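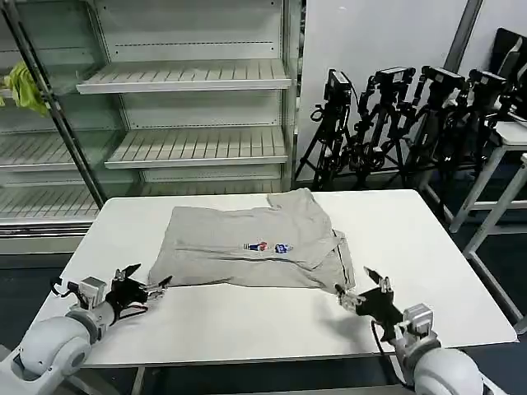 The Shirt Is the Hard Part

Draner wants small laundries to rent a pair of arms. Our writer took a bag of T-shirts and a bad attitude.

Every few years somebody promises to fold my laundry. There was a cabinet, then a bigger cabinet, then a thing with clips that I am still trying to forget. So when Draner offered me an afternoon with Bokus, its two-armed folding service, I packed my own shirts. Demo shirts are always suspiciously well behaved.

Bokus is sold by subscription. You get two white arms with black two-finger grippers, a table, the software, which is called Zellis, and a phone number. The company supplies the table because, I was told, customers kept trying to use their own. The grippers end in thin metal tips meant to slide under a hem. They look delicate for something that is supposed to work through a hotel's weekly wash.

My first shirt was light gray, with two little prints side by side on the body. Roald Løken, who runs customer trials for Draner, was happy for me to lay it out badly, so I left the wrinkles in. The arms went for the lower corners, stopped, thought, and went again. On the second try they had it. The fold was decent. My mother would have redone it, but she redoes mine too.

Time is where the brochure and I part ways. It says 60 garments an hour. I had my phone out, and that first shirt took 144 seconds from the moment I let go of it. Løken said the brochure figure assumes "a settled workflow," meaning one size, one fabric and someone placing each piece square on the table. If someone is standing there placing each piece square, I would like to know what that person is doing with the rest of their hour.

Later shirts went faster. A black one with a stretched collar did not go at all, and Zellis asked for help with a polite chime. It asked twice more before we gave up and moved on to towels. Towels are fine. Towels have been fine for years, and plenty of cheaper machines will do them.

What I did like was how it fails. The arms back off and wait. They never yanked at anything, and all my shirts came home without a snag. Becerra, the rival service I tried in January, put a thumb-sized hole in a pillowcase and carried on as if it had meant to.

Draner won't print a price. Løken would only say that it depends on volume, and that the contract runs two years with no early exit. Two years is a long time to be locked into a machine that is still learning about collars. Ask for a month's trial with your own worst laundry, and get the hourly number in writing before you sign.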